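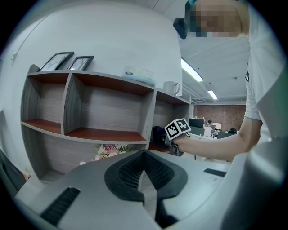

Notebook, handheld rig. May, 4:10 pm

Rules for the two-gripper sessions, second attempt. The first attempt was a sheet of paper taped to the charging cart, which people read about as closely as the terms on a parking garage ticket.

Background for Noel, who was at Gurnton all month. We went through the April batch, 1,048 episodes, and threw out 234. Most of the rejects had nothing wrong with the demonstration itself. The marker cube had been turned away from the other gripper's lens, or someone had a thumb over one of its faces, or the jaws were never closed at the start, so the width has no zero. Good hands, useless files.

So, as of today:

Cube goes on top of the housing, screws snug, both patterns clean. No touching the printed faces. If one is scuffed, print a new one. Do not improve it with a marker pen. (Janelle has the pen. Janelle is not giving it back.)

Close the jaws fully, open them fully, then start. Every episode, even if you did it a minute ago.

Look at the fingertip pads before each block. Lint in the gap counts as a fault. A lifted rim counts as a fault. Swap both pads together, never one.

Hold the grippers out in front with the elbows loose. Two episodes in the reject pile are mainly somebody's shirt.

Faces get pixelated before anything leaves the capture machine. Anyone sitting in the background gets the same treatment as the person holding the gripper, including people who claim they don't mind. Sign-off sheet is in the Macapagal folder.

Leave the shelf alone between takes in the same block. Mug, wipes, picture frames, flowers: wherever they are at episode one, they stay until the block is over. If you want your coffee, end the block.

Stop at 200 episodes per person per day. Past that the wrist gets lazy and so does the labeling. I wrote this one after looking at my own.

Argued over and not settled: whether a dropped object is a failed episode or a useful one. Misik keeps them and tags them. Fonley deletes them. I'd keep them, Janelle wants a separate bucket, and the current form has a checkbox marked "other" that has swallowed everything from drops to a fire drill.

To do
Recut the start-of-block card, bigger type
Ask Noel for the Gurnton calibration log, readable version if there is one
Recheck 2 rejects Janelle flagged as fine
Take the old sheet off the cart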